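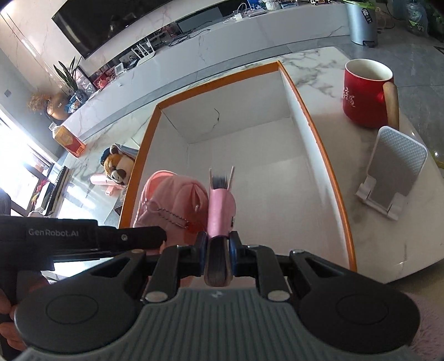
Small pink things, coffee table.

Does decluttering work, or do we just like the before and after?

Last updated: Thu 31 July

I have now read four books about getting rid of things, and I own all four of them, so you can see where this is heading.

I've been suspicious of the whole business for years, but in April my sister talked me into doing the Nallden plan with her. If you've been spared it, Nallden is a 22 day program that comes by email. Every morning you get a message with a room or a category in it (bathroom drawers, gift wrap, "sentimental textiles") and a number of objects you're supposed to remove from your home by bedtime. The first week is free. After that it's $73, and the fee is pitched as part of the method. You'll take it seriously if you paid for it. I've heard gyms say the same thing and I've seen how that goes.

My sister lives over in Patov in a house with a basement, an attic and a two-car garage with no cars in it. I live in an apartment with one closet I can stand up in. We got the same emails and the same numbers. That was my first problem with the thing and I brought it up with her on day two, and she told me I was looking for a reason to quit. Which, fine, I was. But a reason you were looking for can still be a good one.

Where the numbers come from

The claim on the welcome page is that the average home contains 700 objects nobody in it would miss. I wanted to know whose homes, and what counts as an object. Is a box of paper clips one thing or a hundred? Is a deck of cards? The page doesn't say. There's a little superscript 1 next to the claim, and the footnote goes to another page on the same site, where the sentence appears again without a footnote. I wrote to them. I got back a friendly note about listening to my home.

I did try to be fair about it. I went with one drawer, the one in the kitchen next to the stove, and I asked of every item in it whether I'd miss it. The answer was no for nearly all of it. I would not miss the corn holders. I would not miss the second can opener. But I wouldn't miss the first one either, sitting there on a Tuesday morning with no can to open. "Would you miss it" is a question about how you feel at the moment you're asked, and most of the stuff in a house is there for a moment that isn't this one. I don't miss my umbrella when it's sunny. I don't miss the plunger, ever, until I miss it more than I've missed some relatives.

So I think that question is a bad one, and I notice that almost every system has some version of it. Does it make you happy. Does it serve you. Would you buy it again today. The last one at least has some money in it, and I gave it a try for a few days, but it goes wrong in the other direction. I wouldn't buy my couch again today. I also can't afford to buy a different couch today. The couch stays, and now I feel bad about it, so thanks for that.

The small stuff

What gets the hardest time in all four books is small cheap things. Keychains, hair clips, fridge magnets, party favors, free pens, little toys, anything that came in a bag with something else. One of the books calls these "crumbs" and has a whole chapter on sweeping them up. They're the easiest thing to throw out and they run up the count very nicely, and I suspect that's why they're always in the first week. You can fill your quota for bathroom drawers with hair ties alone and feel like a new person by lunch.

But nobody's life has gotten out of hand from hair ties. Go look at what takes up the room. In my place it's the bike I ride twice a summer, the boxes of tax papers, a sewing machine, winter coats, and the air conditioner for nine months of the year. That list would clear out my closet completely, and I got the email about coats on day 16, when it asked me to remove three objects. I removed three gloves. They were all lefts. I stand by it.

And the small stuff is, at least in my family, where the actual affection is. My niece can tell you who gave her every single plastic animal she has and what the weather was doing. My mother has kept a tray of odds and ends on her dresser since before I was born and if the building were on fire I believe she'd take it ahead of the photo albums. I'm not saying save every party favor. I'm saying a system that starts by calling them crumbs has already decided something about them that it should have asked me first.

The containers

You'd expect a movement about owning less to be short on things to sell. On day nine the email was about "giving what remains a home" and it had a link to Nyanda, who make stacking bins in the color of oatmeal. They're nice bins. A set that would do one closet came to $185 with the lids, and the lids are sold on their own, as if some people go without.

I know people will say nobody's forcing me to buy the bins, and it's true. My sister bought the bins. She bought them for the closet and then for the pantry, and the pantry ones were half an inch too deep for the shelf, so those went to the basement to wait for a use. She's now storing empty storage. I've been told I'm not allowed to make this joke at her table anymore so I'm making it here.

My objection is really to the order of events. First they tell you that you have too much, then you get rid of a lot of it, and right at the point where you have some free space for the first time in years, they sell you a thing whose only job is to take up space in an organized way. A shoebox does this. A cookie tin does this, and it comes with cookies.

Where it all goes

This bothered me more than the bins. In the emails, stuff "leaves." You "release" it. There's a page of tips on how to thank it. There is very little on what happens after the curb. I took three loads to the thrift store on my side of town, and the third time there was a sign on the door listing what they'd stopped taking, and it read like the contents of my trunk. No pillows, no mugs, no VHS, no picture frames without glass. The woman at the back door told me they get a wave of it every spring and a good part goes straight to the dumpster. So I drove around with a trunk full of mugs for a week. In the end I put them back in the cabinet. They've been fine.

I had better luck giving things directly to a person who wanted them. The sewing machine went to a neighbor in my building after I put a note up by the mailboxes, and I got two jars of plum jam out of it. It took nine days and a lot of back and forth about a missing foot pedal. Nallden would have had me count it as one object, the same as a dried-up marker.

What I'll give it credit for

I said I'd try to be fair. My bathroom is better. I'd been holding on to sunscreen old enough to vote and it was good to be told to stop. I also found the spare key to my own apartment, in a coat, and that alone probably paid back some of the $73. And my sister and I talked on the phone nearly every night for three weeks, mostly to complain about the emails, and I'd have to go back a long way to find another stretch like that.

She says she feels lighter. I don't doubt her. I'd only point out that she took a week off work in the middle of it, slept till nine, and had somebody to talk to every evening, and I'd feel lighter too. When you change five things at once and one of them has a website, the website gets the credit.

The before and after pictures are the other thing people bring up, and I'd like to see a third one. Before, after, and then a year from the following spring. Sulinetti, the other big one (it's the same idea but with colored stickers), has a gallery of hundreds of these, and every "after" looks like it was taken about an hour after the vacuum was put away. My kitchen table looks wonderful an hour after I clean it too. I looked for follow-ups in the gallery and found a handful, and in two of those the family had moved.

I've kept one habit out of the whole thing. When something comes in the door that I didn't ask for, I leave it on the table until the end of the week. If it's still there and it's bugging me, it goes. If somebody has played with it, worn it or walked off with it, that settles the matter. It isn't a system and I don't have a name for it, and I'm not going to email you every morning.

My sister has signed up for the fall round. She gets a returning member discount, and there's apparently a module on basements.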